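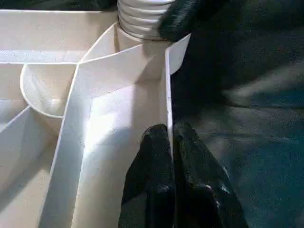 One reader of the previous edition wrote to us that the sealing section "tells me to tighten the cap until it's snug, but my idea of snug and my husband's are two different countries," and asked for something a person could follow without guessing. We took that to heart, and this section has been rewritten from top to bottom. It covers closing, opening and looking after the threaded lids on your Risari pantry containers, and it applies to the Stinaden and Jellness sizes alike.

Section 4. Closing and Opening Threaded Lids

Before you start

Have a dry cotton cloth and a soft brush handy -- an old toothbrush is just fine. Read through all the steps once before you fill anything, especially if you are putting up something fine and dusty like flour or powdered sugar, which gets into threads like nothing else in the kitchen.

4.1 Closing the lid

1. Wipe the threads on the neck with the dry cloth, going all the way around. Do the same for the inside of the lid.

2. Check that the gasket is lying flat in its groove. Run a fingertip over it slowly. If you feel a bump or a twist, lift that part out and press it back down.

3. Set the lid on the neck and turn it gently counterclockwise until you feel a small drop. The threads are now lined up, and you can begin turning clockwise.

4. Turn clockwise with your fingertips only. Stop when the lid first begins to push back.

5. Now take hold of the lid with your whole hand and turn it a little farther, up to the raised stop mark. Stop there, even if you feel you could keep going.

Note: A new gasket is a bit stiff and may keep the lid just short of the mark for the first 2 or 3 closings. Leave it be and it will settle in.

CAUTION: Never use pliers, a strap wrench or a jar opener to close a lid. Threads damaged this way can't be repaired.

4.2 Opening a stubborn lid

1. Hold the container steady on a folded dish towel.

2. Press down on the lid with your palm while turning counterclockwise. It feels backward, we know, but the pressure helps free a gasket that has stuck.

3. If it still won't budge, lay a warm, damp cloth over the lid for two minutes and try again.

CAUTION: Do not pour boiling water over the lid or put the container in a microwave to loosen it.

4.3 Cleaning

Wash lids by hand in warm soapy water and brush along the threads. Let everything dry overnight with the lid off. Honey and syrup deserve a second wash -- they like to hide in the groove under the gasket.

4.4 Replacing the gasket

Change the gasket after 100 closings, or sooner if it looks cracked or smells of what was last stored. Ask for part 891 from Dmytriv, who handle all our spare parts. Ease the old one out with the handle of a wooden spoon, wipe the groove, and press the new one in by hand, starting at the tab.

For freezer storage, go on to Section 5.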